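Zestel hand-guiding and remote teaching kit: review after a spring of use

I bought the Zestel kit in March to replace a teach pendant that everyone in our workshop had grown tired of. It is sold as one package with two ways of teaching an arm: a handle with a force sensor, so you can push the arm through a job yourself, and a small desk controller for doing the same thing from a chair. There is also a wrist camera and the software that records everything. I have used all of it on desk-tidying jobs, the sort where the arm has to pick up or move ordinary things without knocking over what is next to them.

Setting up took me an afternoon. The handle clamps on behind the wrist and needs one cable. The printed guide is short and mostly clear, although the page on setting the payload has the two screens in the wrong order. If the arm drifts downwards when you let go, go back and do that page again.
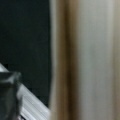

The wrist camera has a fixed lens, and its bracket adjusts in steps that are too coarse for my liking. With the bracket on its innermost setting the finger takes up a great deal of the view, and things right next to it are soft. I moved it out one notch and left it there. Zestel sells a longer bracket separately, and I think it should be in the box.

Teaching by hand is the better half of the kit. The arm feels light on long moves and the handle has a good trigger for the gripper. Where it falls down is the last bit before contact, when you want slow, small movements and the arm sticks slightly before it gives. Tsutomu Kobori, who shares the bench with me, gets round this by resting his other hand on the elbow joint. I turned the damping down and put up with it.

My test table is laid out like a desk somebody has been using. There is a lamp, a pen, a tray with compartments, and a white board on small grey feet that leans against a wooden stand. 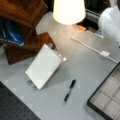

I recorded 112 demonstrations on that layout, 80 by hand and the rest from the desk controller. The hand-guided ones were quicker to make and I threw fewer of them away. The trouble is that your own arm ends up in the overhead view unless you stand well to one side, and the software has no way to mask it out. For anything you plan to train on, that matters.

The desk controller keeps you out of the picture. It is a small jointed copy of the arm, and the motion carries over well enough, with a delay I stopped noticing by the second session. There is no force feedback at all. With thin, flat things you have to watch the contact closely, and I squeezed harder than I needed to until I learned to ease off the trigger.
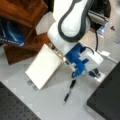

Playback is accurate if nothing has been moved. Recordings can be trimmed at both ends but not in the middle, so a clumsy regrasp halfway through means starting over. Export is one folder per demonstration, with joint positions, gripper state and video. File names are long and can't be changed inside the program.

On price, I paid 1,050 pounds including delivery. The Simell kit was 1,014 when I looked, but it has no hand-guiding handle. Nishimura makes a nicer desk controller, with feedback, for a good deal more.

I would buy the Zestel again for the handle. If you only want remote control, look at the other two first.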